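Trerberg Shirts — README

Last edited 7/11/26 by Eskil Sandberg

What this is

Notes and labels for the T-shirt part of the Trerberg laundry set. It covers one job: a short-sleeved T-shirt laid flat on a patterned mat and folded to a size that fits a drawer. Trousers and towels are in the Jandport folder and have their own README.

Red shirt on the floral mat, collar at the far side:

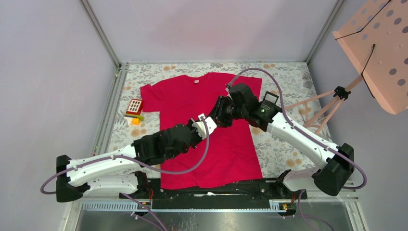
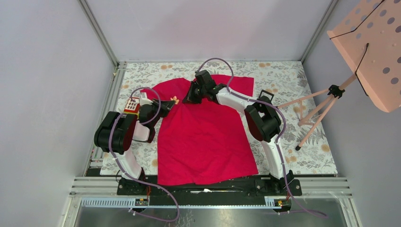

Wikström asked whether a shirt with a crease across the chest should still be labelled "flat", and said the old sheet could be read either way. It should. Flat means the body is open and both the collar and the hem can be found. Soft creases are fine. A doubled-over sleeve is still "flat" but gets the extra tag sleeve_in. If the body itself is doubled, use "part folded".

Contents

200 clips, all T-shirts
labels.csv — one row per clip
stages.csv — start time of each fold stage, in seconds
garments.txt — colour, size and fabric of each shirt
notes/ — free text, not checked for spelling

There are 8 shirts in the set. Most are plain cotton. The grey one is a cotton blend and springs back at the sleeve, so its clips run longer than the others. Shirts were washed in June and were not ironed.

Fold stages

spread: shirt laid out, collar away from the front edge
side_a: first side brought in to the middle, sleeve turned back along the fold
side_b: the other side, same way
hem_up: hem brought up to just under the collar
done: shirt let go and left alone

Side A is whichever side goes first. Please don't write left or right in this column. The earlier sheet did, and half the labellers took it as the wearer's left while the other half took it as the left of the mat.

If the collar is pulled straight before any folding starts, that counts as spread. If the shirt gets dragged along the mat during a fold, stay in the same stage and put a note in the last column.

Colours

Use the everyday name: red, grey, navy, green. Red covers pinkish red and crimson as well. Colour shifts a fair bit with the light, and we ended up with one shirt entered under 3 names before somebody caught it.

The mat

The floral mat is the usual one. Its print has grey leaves with orange and tan flowers, and pale shirts are hard to pick out against it. If you can't find the hem of a pale shirt, mark hem_unclear and move on.

Known problems

A typical clip runs for roughly 90 seconds, but a few stop before hem_up. These have a blank in the done column and should be left out of any timing averages.
Fabric for the green shirt is a guess — the care label had been cut out.
Clerkex exports put a semicolon between columns instead of a comma. Convert them before merging.

Changes

Send corrections to Eskil with the clip number and the column. Don't edit labels.csv directly, it gets overwritten at the next export.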